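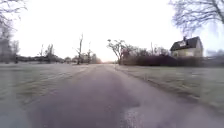

So the arena question is finally going on a ballot, and I have been chewing on it for weeks, mostly in the car. I do my best thinking on the drive in, when there's frost all over the grass and that low pale light sitting at the end of the road between the trees, and no line painted anywhere to tell you which half of the pavement is yours. It's a good road for arguing with yourself. By the time I get to the stop sign I've usually voted yes, and by the time I've parked I've voted no, and then somebody at the bakery asks what I think and I say "well, it's complicated" and buy a second muffin. This month I thought I'd use my space in the newsletter to work it out in writing, and you can all come along for the ride.

For those who are new in Surnomton (welcome, get good boots), the thing we're voting on is whether to borrow money to replace the Cuka Arena with a new building out by the highway. Two sheets of ice instead of one, a walking track around the top, and real locker rooms for the girls' teams, who have been changing in the first aid room for as long as I can remember. The town would pay it off by 2035. The old arena would come down, and the lot would be "repurposed," a word I have looked for in every document they've put out, hoping to find a second sentence after it.

I should tell you where I'm coming from. I learned to skate at the Cuka. So did my brother and both my kids. I can still smell it if I close my eyes: wet rubber mats, french fries, the propane from the old resurfacer, and a kind of cold that smells like the inside of a freezer nobody's cleaned. My mother worked the concession on Saturdays, and I got paid in hot chocolate for wiping down tables. I had my first kiss behind the visitors' bleachers, during a game we were losing very badly. When I was in sixth grade, the boys' team went to the regional final against Levach and it felt as if the whole town was in there. They let people stand along the glass right down to the corners. We tied it up late, the roof about came off, and I lost my voice for so long that my teacher sent a note home. We lost in overtime, by the way. People around here tell it like we won, and I let them.

So when somebody says "tear down the Cuka," I don't hear a facilities plan. I hear somebody coming after my mother's fry basket! I know that about myself, and I'm trying to keep an eye on it.

Because here's the other side of the ledger. I went on the open house tour in June, the one the town put on after the Ccori report came out. Ccori is the engineering outfit the town hired to look the building over, and I'd read the summary, but reading about a condenser and standing next to one are very different experiences. The ice plant is older than I am. The fellow showing us around had a drawer full of parts he'd pulled off another rink's plant when it closed, and he was proud of that drawer, and he should be, but you could tell he was worried about the day he opens it and the right piece isn't there. There are buckets in the attic space. There is a door that you have to lift as you push. The bleachers I got kissed behind have a rope across them now, and a sign.

And the ice time! If you don't have a kid in skates you might not know how it works, so let me tell you. There's one sheet, and everybody wants it after school. Youth hockey gets the good hours, figure skating gets what's left, the adult leagues get the middle of the night, and public skating has been squeezed down to Sunday afternoon, when it hasn't been bumped for a tournament. My daughter had practice before dawn two winters in a row. I love my daughter. I did not love anybody at that hour. Families who can manage it drive over to Levach and rent ice there, and the ones who can't manage it drop out, quietly, and you notice in February that you haven't seen them in a while.

That last bit is the part that gets me. We talk a lot about the Cuka as the place where everybody goes, and in my memory it was. I'm not sure it is now. I sat in the stands a couple of weeks ago and the faces were mostly the same faces, with the same travel mugs. Great people, I'm one of them. But public skating used to be the thing you did if you didn't play anything, if you just wanted to go in circles and hold somebody's mitten, and it cost next to nothing. If a second sheet brings that back, I think it's worth quite a lot.

Okay. Now the money, which I'd rather skip, and which I'm going to keep short as I am not an accountant and it shows. The town's flyer gives the yearly cost for the average house, and it isn't nothing. On my street there are folks who'd shrug at it and folks who would have to find it somewhere, and I don't think you can tell which are which by looking at the driveways. What bugs me more is what the flyer leaves out. It has a very pretty drawing of the lobby. It does not say what rental rates will be for the clubs, and if the rates go up, then registration goes up, and we're right back to families dropping out, only now with nicer showers. I asked about this at the information night and was told that rates would be "reviewed closer to opening." I'm sure they will be! I'd still like a number, or at least a promise about Sunday afternoons.

The location bugs me too. The Cuka is downtown. Kids walk there from the middle school with their sticks over their shoulders and their bags dragging on the sidewalk, and they stop for pizza on the way, and the pizza place stays open partly on account of that. The new site is out past the feed store. Nobody is walking there in January. There's been talk of a shuttle bus, and I've lived here long enough to have heard talk of several shuttle buses.

I did bring up the in-between idea, which is fixing what we've got: new ice plant, new roof, turn the storage wing into proper locker rooms and leave it where it is. The Ccori report has a section on it, toward the back. It costs less, as you'd expect, but not as much less as I'd hoped, and the building would be shut for a full season, and you'd still have one sheet at the end. A neighbor of mine says that's the sensible choice and the only reason it isn't on the ballot is that you can't cut a ribbon on a condenser. I laughed, and then I thought about it the whole way home.

There was a petition to get the repair option added as a second question, and 1564 people signed it, which for a town our size is really something. The council looked at it and decided to keep the one question, yes or no. I understand why (two questions, both pass, then what?), but I do think a lot of those people feel brushed off, and some of them are going to vote no for that reason alone. If you're on the yes side and you're out knocking on doors, maybe start by listening to that for a few minutes before you hand over the flyer with the lobby on it.

And please, can we all be decent about this? I've seen things on the community page that I wouldn't say to a referee. Somebody called the yes people spoiled. Somebody else said that anyone voting no hates children. I know people on both sides, I've shared a bench with people on both sides, and most of them are doing what I'm doing, which is lying awake doing math and remembering french fries.

Where have I landed? As of this week I'm a yes, with my teeth gritted. I keep thinking about the girls in the first aid room. My niece plays goalie, and there are 13 of them in there some nights with all that gear, sitting on the floor, and she thinks that's just how it is. I had my years in the Cuka and they were wonderful ones. I'd like her to have something too, and I'd like it to have hooks on the wall. But I'm going to keep pestering people about the rental rates and public skating right up to the vote and afterward, and if you feel the same I'd love the company.

A few practical bits before I go. The last information night is Friday, November 17, 2023, in the library's downstairs room, coffee provided, doors open after supper. You can read the whole Ccori report at the front desk if you ask for it, and do look at the section toward the back. If you've moved since the last election, check with the town office that they've got your new address. And if anyone has photos from that Levach final, I'm putting together a board for the arena lobby, whichever way this goes. Drop them at the bakery with your name on the back and I'll make sure you get them returned.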